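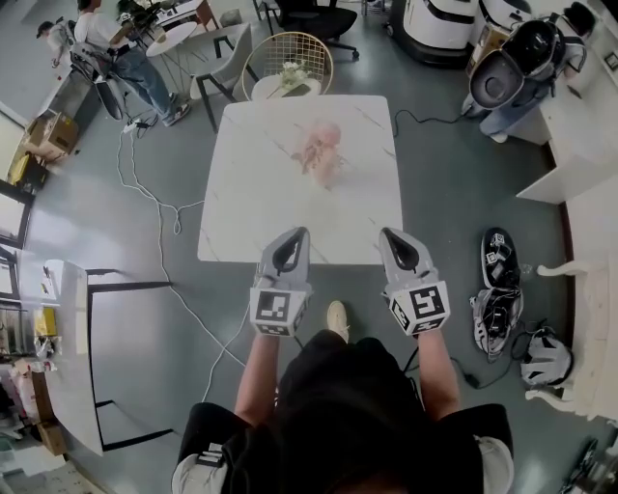

The marble-patterned table with the gold chair and the white flowers beyond it, on the ground floor at Stenov.

A sitting corner takes shape at Stenov

Anyone who has carried a sandwich up and down the stairs at Stenov looking for a spot to eat it will be glad to hear that the ground floor now has a proper sitting corner, and a rather pretty one at that. It will be open to neighbors as well as to everyone who works in the building, starting this Saturday at 8 in the morning.

The idea came from Niamh Duggan, who has had a desk upstairs for six years and says she ate most of her lunches standing up for at least five of them. She began asking for furniture last winter, first from the people she knew and then from more or less everybody on Vasconcelos Street, and the answer was so generous that for a while in spring the hallway was hard to get through (apologies again to the mail carrier, who was very nice about it).

What has ended up on the floor is a happy mixture. There is a square white table with a marble pattern, thin gray veins and all, and a gold wire chair with a rounded back that several people have already tried to claim as their own. Next to it stands a light gray upholstered chair on black metal legs, a good deal kinder to anyone planning to stay for a second cup, and there is a round white café table too. The little round side table has white flowers on it, and Nadiia Stelmakh has promised to keep something fresh there through the summer, as long as her garden holds up.

"I wanted it to feel like somebody's front room," said Duggan. "You come down from your work, you sit, you look at something pretty for a bit, and then you go back up and your afternoon is better for it."

Not every chair that was offered could be used. Amândio Louro, who runs the Nustitz repair shop two doors down, went over the lot of them on his own evenings, tightening screws and gluing joints, and in the end he sent a couple back home with his regrets. He charged the building 40 dollars for materials and would not take anything for the hours, though he did accept a very large apple cake.

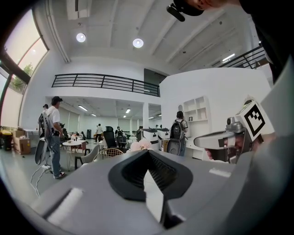
Big windows, the mezzanine railing and the beams overhead at Stenov.

The rest of the ground floor stays the busy place it has always been, with its long workbench and its office chairs on wheels, and a good deal of daylight from the tall windows, with a tree to look at outside. Fiachra Conneely, who looks after the building's bookings, said there had been some worry early on about noise drifting up to the mezzanine. The plan for now is simply to ask people to take long phone calls outdoors, and to see how the first month goes before making any more rules than that.

Conneely is also still looking for a few things. A floor lamp would be welcome for the darker months, so would a rug in any quiet color, and somebody has asked — more than once — for a footstool. Offers can be left in the box by the front door or brought along on Saturday.

Coffee that morning comes from the Estent bakery and costs 50 cents a cup, with the money going toward the lamp if no one turns out to have one in the attic. The corner will be open until 6 in the evening, and children are welcome.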